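Section 4. Setting Up the Grorer Bedroom Air Purifier

Read this section before you plug in the unit. Setup takes 20 minutes, most of it waiting for the first fan cycle to finish.

Choosing a spot

The purifier works best in the room where you sleep. Bedding and clothes give off lint, and lint is what fills the pre-filter first.

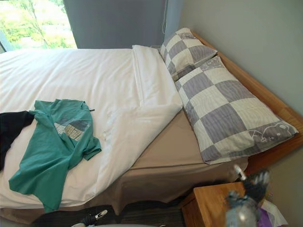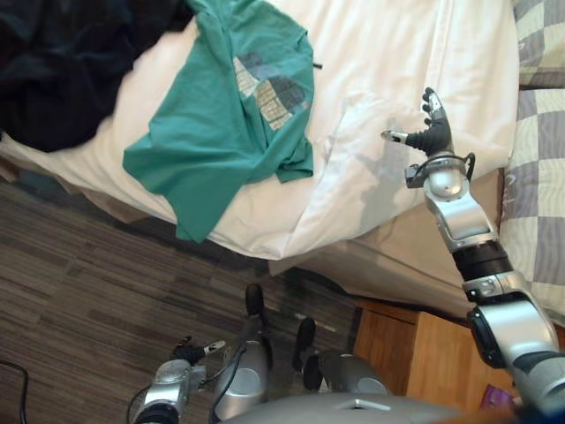 Bedding, and clothing left on a bed: common sources of lint in a bedroom.

1. Place the unit on a hard, level floor. Leave 35 inches between the air outlet and the bed.

2. Keep the rear intake clear of curtains, blankets and hanging sheets.

3. Do not stand the unit on a mattress, a rug with a deep pile, or a chair.

CAUTION: Unplug the unit before you open the rear cover. The fan can keep turning for a short time after the power is off.

Fitting the filter

4. Press both tabs on the rear cover and pull it toward you.

5. Take out the filter and remove the plastic bag. The unit will run with the bag in place, but it will not clean the air and the motor may overheat.

6. Slide the filter back in with the pull strap facing out. Close the cover until both tabs click.

First run

7. Plug the unit into a wall outlet. Do not use an extension cord.

8. Hold the power button for 3 seconds. The light turns blue.

9. Select High and let the unit run with the door and windows closed. When the light turns green, switch to Auto or Sleep.

NOTE: A slight smell from a new filter is normal on the first day. If it lasts longer than 4 days, replace the filter.

Routine care

Vacuum the pre-filter every two weeks with a soft brush — more often if you have pets. Do not wash the main filter. Replace it when the filter light stays red, then hold the Reset button until the light goes out.

Section revised 25 February 2024 by Tania Sarkar.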